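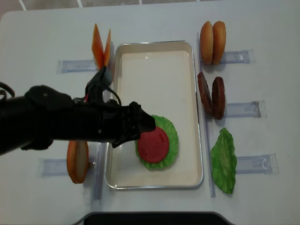
샌드위치

샌드위치는 빵 사이에 고기나 치즈, 채소, 달걀 따위를 끼워 먹는 음식을 두루 이르는 말이다. 빵 두 쪽을 맞덮는 꼴이 가장 흔하지만, 긴 빵의 옆구리를 갈라 속을 채우기도 하고, 북유럽에서처럼 빵 한 쪽 위에 재료를 얹기만 하고 뚜껑을 덮지 않기도 한다. 어디까지를 샌드위치로 볼 것인가 하는 물음은 식탁에서 꽤 자주 나오는 이야깃거리인데, 햄버거를 넣느냐 빼느냐에 따라 집안마다 의견이 갈리곤 한다.

이름의 유래

이름은 18세기 영국의 귀족 작위인 샌드위치 백작에서 왔다고 알려져 있다. 카드놀이를 하다가 자리를 뜨기 싫어 빵 사이에 고기를 끼워 달라고 했다는 이야기가 유명하지만, 책상에서 일을 하며 먹었을 것이라는 설명도 있어 어느 쪽이 맞는지는 분명하지 않다. 물론 빵에 무언가를 싸 먹는 습관 자체는 이보다 훨씬 오래되었고, 납작한 빵을 구워 먹는 지역이라면 어디서나 비슷한 음식을 찾아볼 수 있다.

빵

속재료에 마음을 빼앗기기 쉽지만 샌드위치의 절반은 역시 빵이다. 부드러운 식빵은 달걀이나 오이처럼 순한 속과 잘 어울리고, 호밀빵은 훈제 고기나 절인 청어처럼 맛이 강한 재료를 든든하게 받쳐 준다. 겉이 단단한 바게트는 씹는 맛이 좋은 대신 속이 옆으로 밀려 나오기 쉬우므로 안쪽의 하얀 살을 조금 뜯어내고 채우는 사람도 많다. 하루 지난 식빵이 갓 구운 것보다 썰기 편하다는 것도 오래된 부엌의 지혜이다.

채소와 물기

양상추와 토마토는 가장 널리 쓰이는 채소 짝이다. 양상추는 아삭한 맛을 내고 토마토는 단맛과 신맛을 보태 주는데, 다만 토마토는 물이 많아 빵에 바로 닿으면 금세 눅눅해진다. 그래서 버터나 마요네즈를 빵 가장자리까지 고루 펴 바르고, 잎채소를 먼저 깐 다음 토마토를 올리는 순서를 권하는 요리책이 많다. 씻은 잎은 마른행주에 싸서 물기를 걷어 내고, 썬 토마토는 소금을 살짝 뿌려 잠시 두었다가 닦아 쓰면 한결 낫다. 요리 연구가 문말순은 도시락용이라면 토마토를 따로 담아 가서 먹기 직전에 끼우라고까지 하는데, 번거롭기는 해도 한 번 해 보면 좀처럼 예전으로 돌아가기 어렵다고 한다.

지역별 종류

영국에서는 얇은 오이 샌드위치가 오후의 차에 곁들이는 음식으로 사랑받아 왔다. 미국의 비엘티는 베이컨, 양상추, 토마토의 영어 머리글자를 딴 이름이며, 빵을 세 쪽 쓰는 클럽 샌드위치도 널리 알려져 있다. 베트남의 반미는 바게트에 절인 무와 당근, 고수를 넣고, 이탈리아의 파니니는 흔히 그릴에 눌러 구워 낸다. 일본에는 과일과 생크림을 넣은 것도 있다. 한국에서는 채 썬 양배추를 달걀에 부쳐 끼우고 설탕과 케첩을 뿌리는 길거리 토스트가 출근길의 아침 식사로 친숙하며, 제과점에서는 감자와 달걀을 으깨 넣은 이른바 사라다빵이 세대를 넘어 팔리고 있다.

썰기와 보관

다 만든 샌드위치는 종이나 깨끗한 천으로 감싸 잠시 눌러 두면 층이 자리를 잡아 썰 때 덜 흐트러진다. 칼은 톱날이 있는 빵칼이 좋고, 위에서 누르기보다 앞뒤로 길게 움직여야 단면이 곱게 나온다. 대각선으로 자를지 반듯하게 자를지는 취향의 문제이지만, 영국의 음식 수필가 하이웰 프로서는 어린 시절 세모꼴로 썬 것만 먹었다고 적으며 그 모양을 끝까지 두둔하였다. 마요네즈나 달걀, 고기가 든 것은 실온에 오래 두지 말고 냉장하며, 되도록 만든 날 안에 먹는다.

같이 보기
햄버거, 토스트, 오픈 샌드위치, 반미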